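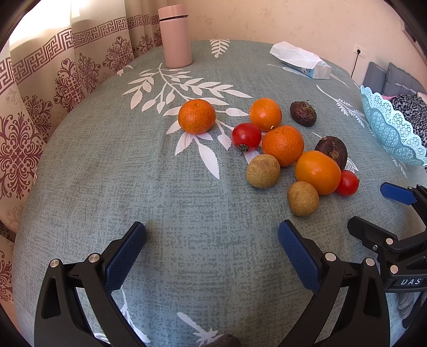
Oranges and tomatoes on the leaf-print cloth.

Home | Allotments | Minutes | Plot swaps | Contact
Search this site Go
Filed under: Minutes and natterings

Troldale Allotment Society, minutes of the June 2026 meeting

Hello all, me again with the notebook. Afroza Hettiarachchi was in the chair and I was writing as fast as I could, so shout if I've got your bit wrong. We had 19 members in the room, which is our best turnout since the row over the bonfires! Apologies came from Hülya Güler, who sent her report in by email.

Last minutes
Agreed, with one change. It was the lower gate that sticks, and I'd put the upper one. Sorry.

Water
This took up most of the evening (as it always does). The standpipe by the Ploltutberg path is still dripping and the lower plots say the pressure is hopeless by teatime. Afroza has had a quote from Palacios for a new tap and a length of pipe, and it comes to £2734 with the digging. There was a fair bit of sucking of teeth. I said I thought it was steep, and a few people agreed with me, but then the last patch-up only lasted a winter. We voted to ask for a second price from Zirka and decide next time. Until then please, please don't leave hoses running while you go off for a chat. I have done this myself and I know how easy it is.

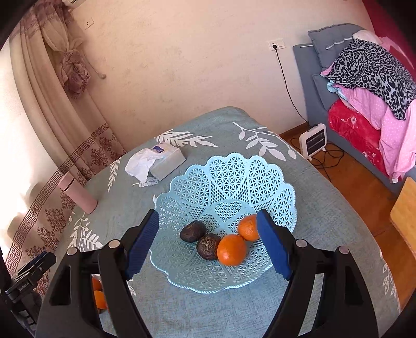
When can we use a sprinkler?
Only before nine in the morning, and never on the same evening as the lower plots are filling their butts.

Waiting list
Hülya's email says there are more than 64 names on it now, and she'd like us to think about splitting the big plots when they come free. I'm all for it, as half a plot nearly finished me off in my first year! Others felt a full plot is what people sign up for. We went round and round on this and in the end agreed to try it with the next 2 that come up, and look at it again in November.

Compost bays
The left-hand bay is ready to use, so bring a barrow. The middle one is resting. Somebody has been putting bindweed roots in the right-hand bay and Afroza got quite cross about it (fair enough, I've spent years pulling the stuff out of my raspberries). Bindweed goes in the council bin by the gate.

Any other business
The shed key is back on its hook. The rhubarb by the hedge is up for grabs, take what you like but pull it, don't cut it. I've also got a tray of leek seedlings going spare, come and find me on plot six.

Meeting closed at ten to nine.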